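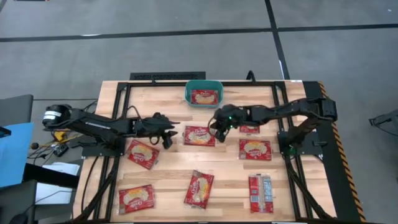
2 min read

Film night news, quick one as the printer wants this by noon. The projector is back from Gundeck and it works. New lamp, new fan, 208 dollars all in. Less than we feared.

September's outdoor showing made 293 after the screen hire, so the lamp is covered and theres a bit left over for chairs.

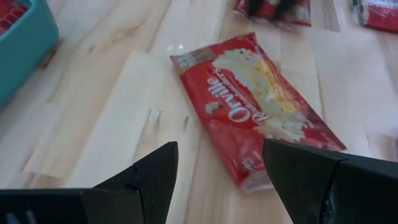 Next season's program is nearly set. Opening with the Flenelau short films, then a western, then something for kids. Doors at the usual time, film starts when the lights go down, no trailers. Snacks same as before – microwave popcorn, the Orville Redenbacher in the red bag, plus tea. Bring your own mug if you can. We have 80 seats and the opener will fill, so book early. 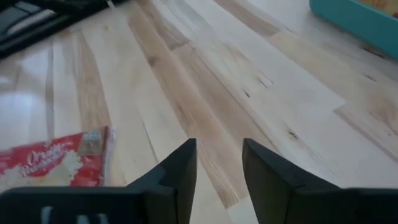 One reader wrote in to ask for subtitles on everything, even the English ones, and said half her row missed the dialog last time. Fair point. We'll have them on wherever the disc allows it. Sound desk is also moving foward a few rows, which should help.

Still to sort – the Jenier rights form, the poster, and who has the long extension cord.
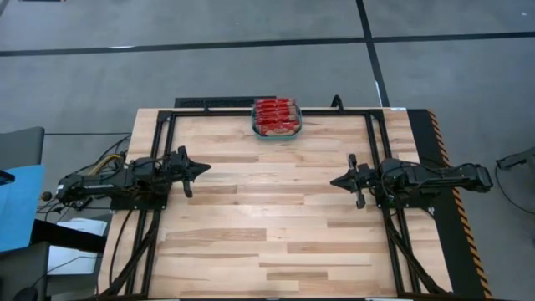
Rimkutė would like the Sunday matinee kept, even if only 63 people came last time, and thinks a earlier start would bring more families. Trying it once in spring. Tickets at the library desk from next week, cash or card.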